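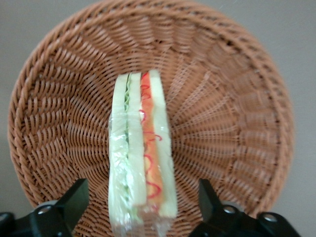 Frequency cap on a small retargeting list

skudasitz
Campaign for Metgate. List is 1000 users, 9 impressions per user per day, 40 conversions in December. Client wants the cap removed. Opinions?

Tsz-kin Peng
Leave the cap on. With a list that size you are paying to show the same banner to people who already ignored it. Split by last visit first.

sepp_144
Disagree. A daily cap says little without the window length. We ran Ultel uncapped for 9 days and cost per conversion did not move.

Tsz-kin Peng
Nine days is too short to see fatigue. Click rate drops before cost does - check it by creative. 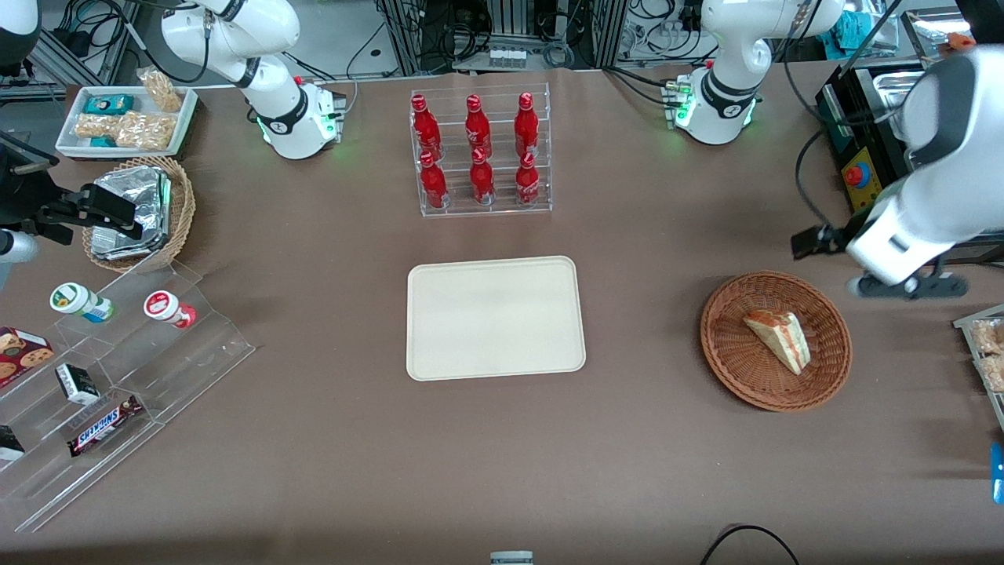 Does the cap apply per ad or per campaign?

Per campaign, if you set it at campaign level. An ad-level cap counts each creative separately, so three creatives at 9 each can reach 27.

skudasitz
It was set at ad level. That explains the numbers in the report.

sepp_144
Then move it up one level before you touch the value. I would still test without it on half the list.

Tsz-kin Peng
Half of 1000 is too few to read anything from. Merge the lists first.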